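Bustside Film Remarks Corpus

Version 5, released May 14, 2020. Maintained by Tín Phùng and Beathag MacAulay.

What it is

A set of public comments made by actors, directors and novelists during awards season, paired with the replies they drew. The text covers 81 threads. Each thread starts with one remark and ends when the replies stop or the topic changes.

Fields

thread_id, speaker_role, remark, reply, reply_tone, topic

reply_tone is one of angry, supportive, joking or unclear. Two readers labeled every reply. Where they disagreed, Beathag made the final call - 28 threads had at least one of these.

Splits

train: 70 threads
test: 11 threads

Known problems

Sarcasm is often marked as supportive. Deleted replies were dropped, so some threads jump. Names of private users are replaced with USER. Threads collected in November have no topic field yet.

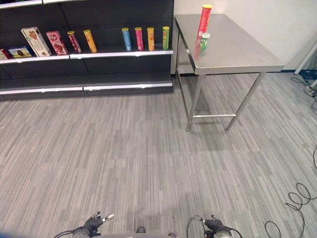

Cartons and slim tubes on the middle shelf, bottom shelf empty.

Loading

Run the Otis script from the top folder. It writes one file per split and skips threads with missing fields.

Contact

Open an issue on the Kuvville tracker and tag Tín.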